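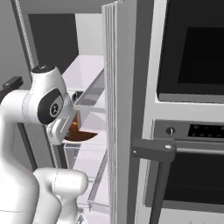

Grelten repairs household kitchen appliances in Fimthorpe, Wudside and the farms and villages in between. We work on refrigerators, freezers, ovens, cooktops, dishwashers and microwaves, both freestanding and built in. Built-in appliances are now the larger part of our work. A tall column with the microwave above the wall oven, like the one to the right of the open refrigerator, looks simple from the kitchen side, but each appliance usually has to be slid out before anyone can reach the parts behind it. We book these jobs as double visits so the technician isn't watching the clock.

How we started

Grelten began as a parts counter. The business bought leftover stock from a hardware store that was closing in Fimthorpe and sold it over the counter: door seals, oven elements, shelf clips, knobs, hoses and fuses. Customers brought in the broken piece and we matched it by eye. Many of them asked if we could also put it in, and after a while we said yes.

The first repair bench was at the back of the shop, behind the seal rack. It was meant for small items that people could carry in. Then the calls for home visits began and we bought a van. For a few years the same people who worked the counter in the morning drove the van in the afternoon, and the shop closed at lunch when a job ran long. Some of our older customers still call before noon out of habit.

We opened the Wudside workshop when the Fimthorpe building ran out of floor. Wudside handles the big work now: sealed-system repairs on refrigerators, rebuilt dishwashers and anything that needs to run under observation for a few days. The counter, the office and the phones are still in Fimthorpe.

What we do

Home repair. A technician comes to the house, finds the fault and gives you a price before going further. If you accept, the work is done on that visit when the part is on the van. If the part has to be ordered, we leave the appliance in the safest state we can and tell you what it can and can't be used for in the meantime.

Workshop repair. Some jobs are done better on a bench. We collect the appliance, repair it and bring it back. We don't lend out replacement refrigerators, though we do have a few small countertop coolers that can be borrowed for medicine. Please mention it when you call.

Parts. The counter stocks 3000 different parts, and most of them are small and inexpensive. You don't need to have us fit a part to buy it here. Bring the old one if you can, or the model number, or both. Unused parts can be returned within 300 days with the receipt, except for electronic boards, which we can't take back once the bag is open.

Used appliances. We sell a small number of repaired appliances out of Wudside. The stock changes too often to list here. Each one has a card taped to it saying what was wrong, what was replaced and what cosmetic damage is left.

What we don't do

We do not work on gas lines. We repair gas ovens and cooktops, but the supply up to the valve is a job for a licensed gas fitter, and if we find a problem on that side we will stop and say so.

We do not repair washing machines or dryers. We did until a few years ago. The parts took up as much shelf space as everything else put together, and there are two good laundry repair shops in the area already.

We do not build or alter cabinets. If an oven was boxed in after it was installed and can't be taken out without cutting, you will need a cabinetmaker first. This comes up more than you might expect in remodeled kitchens, mostly where the new floor was laid up to the front of the dishwasher and the machine can no longer slide over it.

We also don't install new appliances bought elsewhere. The exception is a direct replacement where the old unit failed during one of our repairs.

Repair or replace

Most people who call us want to know if the repair is worth it. We try to answer over the phone when we can, and there is no charge for that. Age matters less than people think. A plain older oven with a burned-out element is nearly always worth fixing. A fairly new refrigerator with a leak buried in the foamed wall often isn't, whatever it cost.

We look at what the part costs, how long the job takes, and what else in the machine is likely to go soon. A dishwasher with a failed drain pump and a sound tub is a good candidate. The same pump in a machine with rusted racks and a worn door hinge is a harder call, and we will tell you that before you pay for the pump. If you decide to replace it, you pay the visit charge and nothing else.

There are also calls where no repair is needed. A refrigerator that isn't cooling well may have food pushed up against the air vent, or a door held open slightly by a drawer that isn't fully closed. A warm fresh-food section with a cold freezer is often an iced-up fan. An oven that seems to run hot may only need its thermostat adjusted in the settings menu. The office staff will go through these with you before they book anything.

The Dogbe list

Anyone who has been to the counter has seen us use Dogbe. It is our parts list, and it started as a set of handwritten index cards. Manufacturers sell the same part under different numbers, change the number when they change the packaging, or stop listing a part that is still made for another brand. Dogbe is where we write down which parts fit what. It was moved from cards to a computer over one long winter, and the cards are still in a cabinet under the counter. They get looked at more than they should, mostly for older ovens where someone penciled a note in the margin that never made it into the computer.

We are asked now and then if the list is for sale. It isn't, but other repair shops are welcome to call the counter with a question. We get the same help from them.

Training

We train our own technicians. There is no repair course within driving distance, and the general electrical course at the college doesn't cover refrigeration. A trainee spends the first months at the counter, learning what things are called and what breaks. After that comes the bench at Wudside, and then riding along on home visits. Working alone on sealed refrigeration comes last and requires the federal certification for handling refrigerants, which we pay for.

We take on trainees in October, when the busy summer season for refrigerators has ended and the holiday rush on ovens hasn't started. No experience is needed. You do need a driver's license, and you need to be able to lift one end of a dishwasher. We also ask for clear handwriting, as the job sheets are still filled in by hand in the customer's kitchen.

Prices and guarantee

The visit charge covers travel and finding the fault. It is the same anywhere in our area, and it's taken off the bill if you go ahead with the repair. Labor is charged by the job, so a bolt that won't turn doesn't cost you extra. The double visits for built-in columns carry one visit charge.

Our work is guaranteed for 9 months. If the same fault comes back in that time, we come out again and you don't pay for the visit, the labor or the part. A different fault on the same appliance is a new job. If the two are hard to tell apart, we generally treat it as the same one.

We don't sell service contracts. We used to be asked to by one of our suppliers and decided against it, as most of the customers who would have bought one had appliances that didn't need it.

Old appliances

When an appliance can't be repaired we can take it away for a small fee. At Wudside the refrigerant is recovered first, then we take off anything we can use: shelves, hinges, drawer fronts, fans, lamps, handles. Glass shelves and door bins are the most requested used parts we have, and for many older refrigerators they can't be bought new. What is left goes to the metal yard.

If you are getting rid of a refrigerator yourself and it will stand in a garage or yard, please take the doors off. We will do it for free if you bring it to Wudside or if we happen to be in your street.

Visiting and getting in touch

The Fimthorpe counter is on the ground floor, with parking in front and a ramp at the side door. Model numbers are easier to find at home than to remember at the counter. On most refrigerators the label is inside on the side wall, on wall ovens it is on the front edge once the door is open, and on dishwashers it is on the rim of the door. A picture of the label on your phone is fine.

The Wudside workshop is open to the public for used appliances and drop-offs only. Ring the bell at the roller door and allow a minute or two – it's loud in there when the compressor is running.

Phones are answered from the Fimthorpe office during counter hours. If you leave a message, please say which town you are in and what kind of appliance it is. Messages left overnight are returned in the morning before the vans go out. For a refrigerator or freezer that has stopped completely, call again if you haven't heard from us by ten.

Page last updated Dec 2, 2021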